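Small dustpan and brush sets — are any of them any good?
Forum: Workbench & Craft Room > Cleaning Up

benchcrumbs
Posted 03/07/2025
So I do small repairs and a bit of model wiring on a white table, and I've gone through more little dustpans than I care to admit. I'm looking for a set that lives on the table and never touches the floor. I put brown paper down under everything, same setup as this: 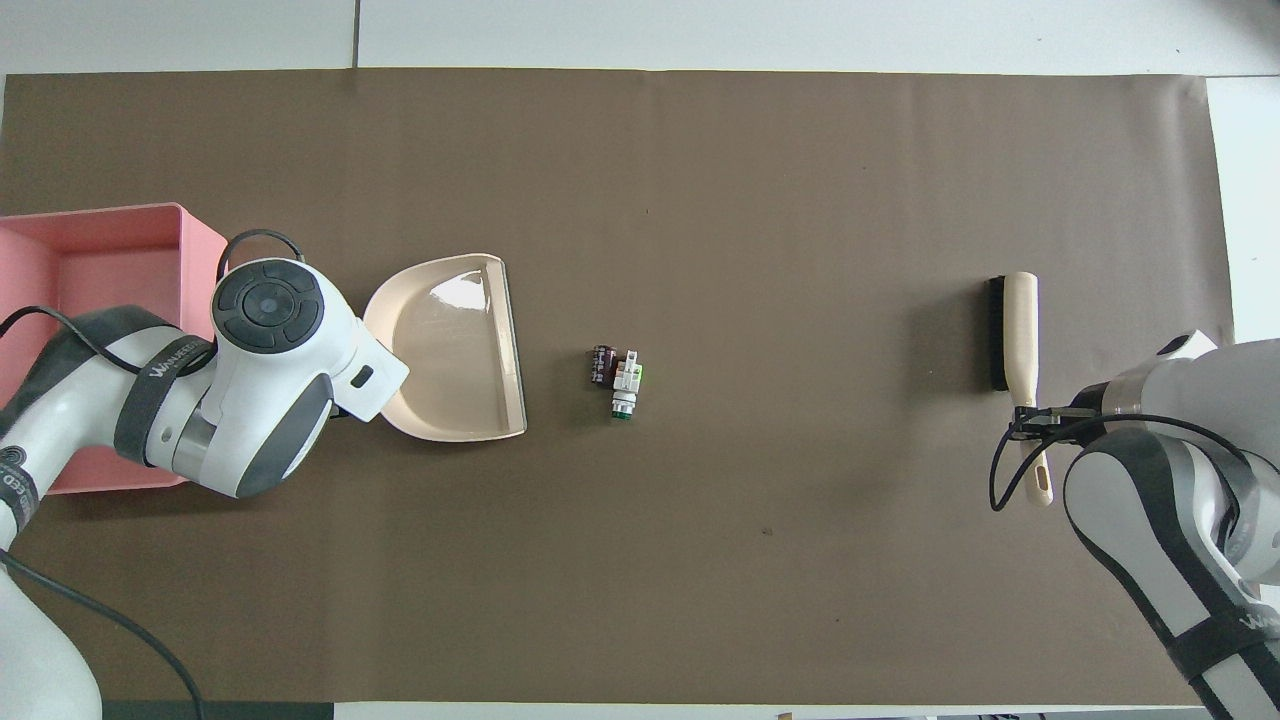
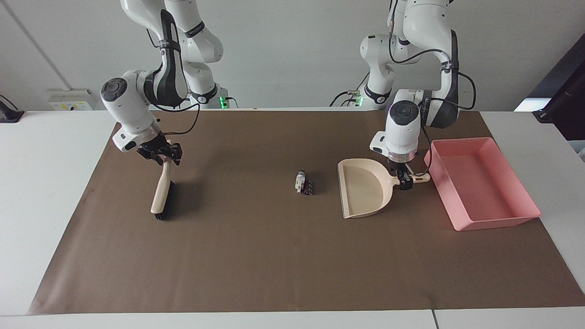
My trouble is always the last bit of the sweep. The big pieces go in the pan no problem, then there's that thin line of dust and wire ends sitting right at the edge, and every pass of the brush just scoots it underneath. I like a cream dustpan with a wide flat lip like the one there, and a brush with dense black bristles, but I've had stiff ones before that flicked screws clear across the room. Do you all go stiff or soft? And does the paper help or make it worse? Budget is small, I'd rather not spend more than a takeout lunch on this!

Maes_Attic
224 posts
Soft, soft, soft. I had a stiff one from Koltberg and it was great for the garage step and terrible on a table. Anything round with a bit of weight just got launched. The soft one I have now is slower, but stuff stays where I push it. For the line of dust, back the pan up an inch and sweep again, then do it one more time. Boring answer, sorry.

tinlid
834 posts
Have to disagree with Maes. Soft bristles bend over anything heavier than sawdust. Look at what's on the paper in the first picture, those little white plastic bits with the green on them. A soft brush is going to ride right over the top of those. Stiff bristles, short strokes, and keep the tips down on the surface when you finish the stroke. The flicking comes from lifting at the end.

benchcrumbs
Ok the lifting thing might be me. I definitely do a sort of flourish.

Maes_Attic
I'd pick those bits up with my fingers and save the brush for the dust! Half of that looks like parts anyway, and I don't sweep parts.

tinlid
Fair. I sweep everything and sort it in the tray afterward, which my wife says is insane. I keep a plastic tray at the end of the mat like the pink one, tip the pan into that, poke through it, then the rest goes in the trash.

grokby_fan
Nobody has mentioned the lip yet. Get a pan with a rubber strip. Mine is from Grokby and the strip sits flat on the table and the dust line is pretty much gone. Downside — rubber grabs paper. If your mat isn't taped down it rucks up in front of the pan and then you're chasing it all over. I tape mine at all the corners now.

benchcrumbs
Taped or weighted? I change my paper a lot so tape would drive me nuts.

grokby_fan
Tape. I tried 2 old clothes irons as weights and kept knocking my elbow on them.

papercut_dee
I don't use a pan at all on paper. Lift the two long sides, let it all run down the middle, pour it in the trash. Takes four seconds. I bought a 400 foot roll from Zornent ages ago and I've still got some left.

tinlid
And when there's a soldering iron and a lamp sitting on the paper?

papercut_dee
Then I move them lol

benchcrumbs
I have a vise bolted through mine so no lifting for me. I think I'll try the short strokes with the brush I already own, and if that doesn't do it I'll get the rubber lip one. Does the strip come off for washing, or is it glued on?

grokby_fan
Mine slides out. It's a tight fit going back in, so run it under warm water first.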